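December 21, 2022

I finally made it out to the open day at Skanorine, and I'm writing this up while my feet still hurt. If you've ever stood over a basket of laundry and wondered when a machine will just do it for you, that was pretty much my whole reason for driving to Zotemcombe.

Parking was a mess (bring cash, the lot is 2 dollars and the gate guy had no change). Inside, they hand you a paper map and let you wander. I skipped the welcome talk and went straight to the shop-floor hall, where a unit called Vurkside was moving boxed parts from a belt to a rack. It was good at it! The board next to it said 2467 boxes since February. Same box, same rack, same belt, though. When a box came down sideways, everything stopped until somebody in a vest walked over and turned it.

Then the home stuff, my favorite part by far. There's a dish-sorting arm named Cù that put away mugs so slowly I went for coffee and came back and it was still on the same shelf. I asked one of the engineers what the hardest chore was and she said cloth, right away, no thinking. A mug stays mug-shaped. A piece of fabric changes shape every time you touch it, so whatever the machine learned about it a second ago is already old news. They want some 50 versions of every little task before they trust it, and I saw a lot of blue cloth that afternoon.

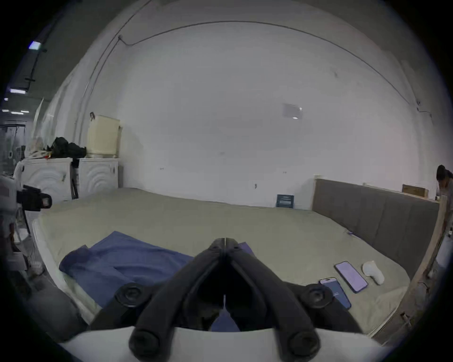

The bed area, and the blue cloth up against the gripper fingers: 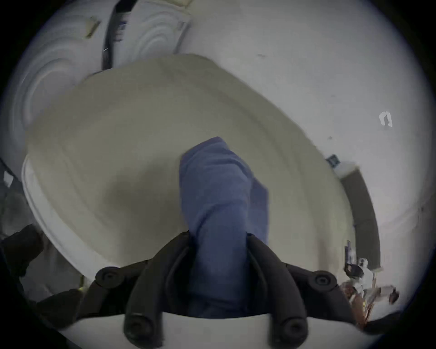
**So can a machine do my chores yet?**

A few of them, if you keep things very tidy and don't mind waiting. Moving the same box to the same rack is pretty well handled. Picking up a cloth is getting there, but I'd still plan on folding your own sheets for a good while.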